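Nirkine Knit Folding Notes
Data card and README, second release
Last edited March 7, 2026

What this is

A set of 400 short records of knitted garments being folded on beds. Each record has a few stills, a garment type, a surface type, and a one-line judgment of how the fold came out. We started it after reading a lot of folding advice and finding that most of it had been tested on one stiff cotton T-shirt on one hard table. Knitwear on a mattress is a different job, and we wanted to see how much of the advice held up. Less than its authors claim, in our view, though our own material has plenty of holes in it too. Please read the limits section before you quote anything.

Where it was collected

Two furnished apartments, which we call Imbridge and Alvarado. Imbridge supplied most of the sweaters and all of the cardigans. Alvarado supplied the scarves, a few hats we later dropped, and the worst mattress. Bedding was whatever was on the bed at the time, as long as the top layer was a sheet. Comforters were pulled off first. We tried leaving them on for one afternoon and the results were useless.

Why beds

People say they fold on a table. Then the table has mail on it and they fold on the bed. A mattress gives under the hand, so pressing a crease flat mostly pushes the whole garment down and lets it come back up. Guides that tell you to "press firmly along the fold" seem to have been written by someone standing at a counter. The usual fix, a board under the garment, works but we doubt many people will keep a board near the bed for this.

What counts as a fold

We used four labels: flat, usable, loose, and failed. "Flat" means the layers lie down and the outline is more or less a rectangle. "Usable" means it could go in a drawer and you would not be annoyed to find it there. "Loose" and "failed" are harder to tell apart than we would like, and anyone planning to rely on that boundary should merge them.

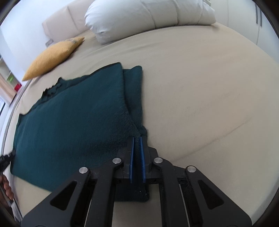 The outline of a folded knit is a poor guide to how well it was folded, and we regret leaning on it so heavily in the first release. Thick edges hide a lot, and a wide flat top layer makes the eye generous. The teal piece on the beige sheet would pass a quick check on shape alone, being broad and mostly flat on top, yet a strip of the lower layer sticks out on the right and one stretch of the edge is crinkled into small scallops. We have since added a separate note for layer overlap and another for edge waviness. Neither is a measurement. They are somebody's opinion, written down in a fixed format.

On ribbing

A common claim is that ribbed knits are easier because the ribs give you lines to fold along. We were ready to believe this and found no good support for it in our records. Ribs help you see whether a fold is straight. They do not keep it straight, and dense ribbing tends to spring open again. If you have records that show otherwise, compare the surfaces before you compare the garments.

On lint

Dark knits show every pale speck. We did not brush anything before recording and did not clean up the stills afterward. There is a lint field in the notes, but it was filled in by eye and it says more about the color of the cloth than about how clean it was. Treat it as decoration.

Changes since the first release

The first release came out in August and claimed 500 records. That number included repeats of the same garment with nothing altered between takes. We removed them, along with the hats. The overlap and edge notes are new and cover only 125 records so far, nearly all of them from Imbridge. Leave the missing values blank. Filling them in from the fold label defeats the purpose of having them.

Known limits

Two homes, few mattresses, and a wardrobe that leans toward dark colors. No children's clothes. No wet garments. Fiber content comes from the care tag when there was one and is blank otherwise. We stopped guessing at wool after getting several wrong.

Nothing here shows whether a fold lasts. A garment labeled "flat" was flat when it was recorded, and we have no follow-up from the drawer.

Use

Free to use and pass on with credit to the Trurnard home textiles group. Corrections are welcome, particularly to the fold labels. Send the record number and the label you would have given it, plus a sentence on why.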